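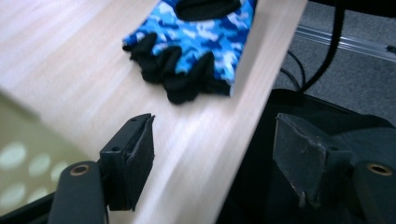
8th February

Up late, no proper breakfast, toast in the car. Forgot the bins again. Hacer called before I had my shoes on — she wants the deposit for the cabin by tonight, 142 each, and Alasdair still hasn't said yes or no. Told her put him down as a yes. He'll come. He always comes and then complains about the beds.

Work a mess. Printer down, Lucía out with her back. Did her calls and mine. Ate a banana at my desk at three and called it lunch.

Home by 6. Got on the bike for a bit before it went dark, just out to the Grundine turn and back. Legs like wet bread. Hands fine for once, it's the knees now. January did nothing for me, I rode maybe twice and ate the rest of the month. Ozan says he's at 200 miles since New Years and he is very smug about it. Must find out if he counts the one in his garage.

Mom's letter came. Four pages, mostly the neighbor's fence, and then at the very bottom that Aunt Eluned sold the house. Just like that. One line! Read it twice standing in the kitchen with my coat on. I learned to ride in that driveway. Should call her tommorow, not tonight, too tired to be nice about it.

Soup from the freezer, no idea which one, tasted of leeks. Paid Hacer. Paid the gas too, 252, ouch — heating is going down a notch and I'm wearing the ugly sweater.

Need: lightbulbs, stamps, chain oil, somthing for Lucía. Bed.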